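Search this site
Go

Moving my mother's recipes out of the shoebox

My mother kept her recipes in a shoebox from Rankin, the shoe store that used to be on the main street in Lodbridge. When she moved into a smaller place in December she gave the box to me, and I said I would copy everything out so my brother and I could both have it. That was the whole plan. I thought it would take a weekend and it took most of the winter.

The box held index cards, backs of envelopes, pages torn out of magazines, and a few strips of adding machine paper with quantities on them and no title. Some of the cards were in my grandmother's writing, which slopes left and runs the words together. A few were in a hand I didn't know and my mother didn't either.

I started by typing straight from the top of the pile. This was a mistake. I typed the same date bread twice, a week apart, and only noticed when I got to the oven temperature and remembered thinking it was low. So I stopped and sorted everything on the dining table first: baking, soups, meat, pickles, and a pile for things I couldn't identify. The last pile was the biggest for a long time.

Sorting made the duplicates easy to see. There were 5 versions of the same potato soup. They differ by how much milk goes in and whether the onion gets cooked first. My mother said the oldest one was her mother's and the rest were her own attempts to make it come out like the one at the Foline, a diner that closed before I was born. I typed up the oldest and the newest and put the others in an envelope.
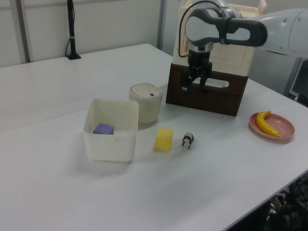 The measurements were the next problem. My grandmother wrote "a cup" and meant a particular teacup, which my mother still has. I filled it with water and poured it into a measuring cup, and it came up well short of the top line. That explained why her biscuits had always been too dry when I made them. I was putting in a full cup of flour and so was everyone else in the family. In the typed version I left her wording as it was and put the real amount after it in parentheses.

Then there was butter. Several cards say "butter the size of an egg." I asked my mother how big an egg and she said a normal one. I settled on 2 ounces and the results have been fine. "A slow oven" I took as 300 degrees, and I adjusted from there when something came out pale.

I did try to cook from each card before I typed a final version, but I gave up on that somewhere in the pickles. There is only so much room in our refrigerator. For the ones I haven't made I added a line at the bottom that says untested. My brother has promised to do the jams this summer – we'll see.

For typing I used a plain document, one recipe to a page, title at the top. I looked at a recipe program called Tudamel and used it for a few evenings. It wanted every ingredient in its own box with a unit chosen from a list, and there is no unit for "enough to cover." It may suit people who plan their meals by the week. I went back to the plain document.

Printing was simple. I took the file to the copy shop and had it done on heavier paper, single sided, with holes punched for a binder. It came to a little over 100 pages. I had wanted plastic sleeves for all of them but they make the binder too thick to close, so only the baking pages have them. Those are the ones that get flour on them.

I kept the cards. I thought about framing one or two of my grandmother's, and I may still do it, but for now they are back in the box in their sorted piles with a rubber band around each. The adding machine strips are in there too. I worked out that one of them is the fruitcake, from the amount of raisins. The other strips could be anything. One calls for 30 eggs and no flour at all, and my mother thinks it might have been a shopping list for a church breakfast.

If you are going to do something like this, ask your questions while you have the person next to you. I sat with my mother for an afternoon with the unidentified pile, and she knew most of it from a glance at the first two ingredients. I had spent days on those same cards by myself. She also told me which ones she never liked, and I marked those as well.

The date bread is good, by the way. The low oven is correct. It needs a long time and you shouldn't cut it until the next day.

Recent posts
Resealing the back steps
What I keep in the pantry now
The bus to Lodbridge and back
Two ways to store onions
Cleaning an old cast iron pan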